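Tultton Shingles Support Group
Minutes of the general meeting, 2021-08-22

The meeting opened ten minutes late, the key having gone to Dirnham with the wrong person. Minutes of the March meeting were approved after "nerve pane" was corrected to "nerve pain" in four places.

1. Leaflet. The Lodhi print shop quoted for 2000 copies. Members felt that 400 would do, given that 372 of the last batch are still with us. The line promising that oatmeal baths "cure" shingles was struck out – it now says they may ease the itch. The advice to see a doctor within three days of the rash moves to the front page, where people might read it.

2. Vaccine talk. The pharmacist from Zaston can come in the fall and will bring her own slides. A motion to limit questions to one per person passed. Three people then asked questions about the motion.

3. Long-term pain. A long discussion of lidocaine patches, loose cotton shirts and whether cold packs help. Opinions differed, loudly. Agreed that the group does not recommend doses of anything, including vitamin B12.

4. Funds. Balance is $601. Tea remains free.

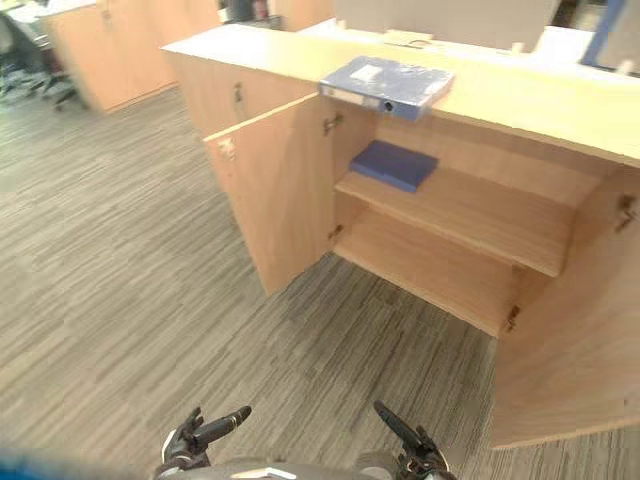 A member from Dirnham asked whether people who had shingles years ago should still bother with the vaccine. The chair said that was one for the pharmacist and put it first on her list.

5. Any other business. The eye symptoms sheet is out of date and will be rewritten before it goes out again. Parking was raised and lowered.

Closed at 8:40.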